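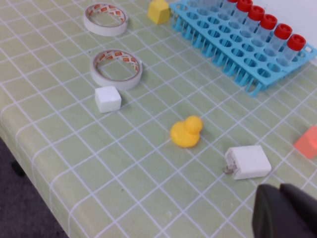 Prunodgate has opened a planning and purchasing program for laboratories and light assembly shops that intend to buy their first robot arm, with orders accepted from July 2018. The program covers the choice of arm and gripper, the layout of the work table, the spare parts list and a written budget for the first years of use. Each order begins with a parts review, in which the buyer's own items are sorted by how they must be held. The review set used at the Prunodgate test bench mixes shapes on purpose: capped tubes standing in a blue rack, rolls of double-sided tape lying flat, small cubes, a rubber duck and a power adapter resting on its side with the prongs exposed. A two-finger gripper that handles the cubes may need different fingertips for the ridged caps, and that difference belongs in the quotation.

Prunodgate supplies equipment under two product lines. The Luter line consists of tabletop arms with a wrist camera and an electric gripper. The Mendes line consists of the items that are often left off a first purchase order: fingertip sets, cable guides, mounting plates, calibration targets and replacement camera covers. Both lines are stocked at the company's Wovmont warehouse.

"Buyers come to us with a price for the arm and a delivery date," said Ivars Ots, director of equipment planning at Prunodgate. "We ask for the list of parts first. If the list has a soft item, a round item and something with metal pins on it, the gripper budget changes, and so does the time set aside for setup."

The parts review accepts up to 200 items per site. Items are grouped by grip width, weight, surface and resting position, and each group is tried at the bench with at least two fingertip types. The buyer receives a table of results showing which groups can be handled with standard fingertips, which require a Mendes set, and which should remain a manual task. Items in the last group are not priced. A buyer may send them for a second review at any time during the contract.

Layout planning is carried out from a drawing of the buyer's room. The drawing must show table height, wall distance, power outlets and the position of any door that opens into the work area. Prunodgate returns a marked drawing with the reach of the arm, the parking position of the gripper and the open space required between racks and loose items. Spacing is a frequent source of added cost. When items are placed too close together, the fingers cannot open fully beside them, and the buyer may end up paying for narrower fingers or a larger table after installation. The drawing should therefore be approved before the purchase order is issued – changes made later are billed by the hour.

The budget document separates one-time costs from yearly costs. One-time costs are the arm, gripper, mounting plate, controller, shipping and operator training. Yearly costs are fingertip wear, camera cover replacement, software updates and one inspection visit. The Mendes catalog now lists 626 part numbers, of which 196 are classed as wear parts and carry a fixed price for the length of the contract. All other parts are priced at the date of order.

Training is included for as many as 10 operators per site and is held on the buyer's own table with the buyer's own items. Additional operators can be added to the purchase order at the standard rate.

"A purchasing department wants one number, and we give them one," Ots said. "The pages behind it show what the number is made of – they can take a line out and see what they lose."

Leasing is available on Luter arms but not on Mendes parts. Leased arms remain the property of Prunodgate and are exchanged at the Wovmont warehouse if a repair would take the unit out of service for longer than the period stated in the lease. Fingertips and mounting plates stay with the buyer when an arm is exchanged, and calibration is repeated at no charge.

Sites that already own an arm from another supplier may order the parts review and the layout drawing as separate services. Review appointments for these sites begin in August. Requests should include the parts list, the room drawing and the name of the person authorized to approve changes, and should be addressed to the Prunodgate equipment planning office at Wovmont.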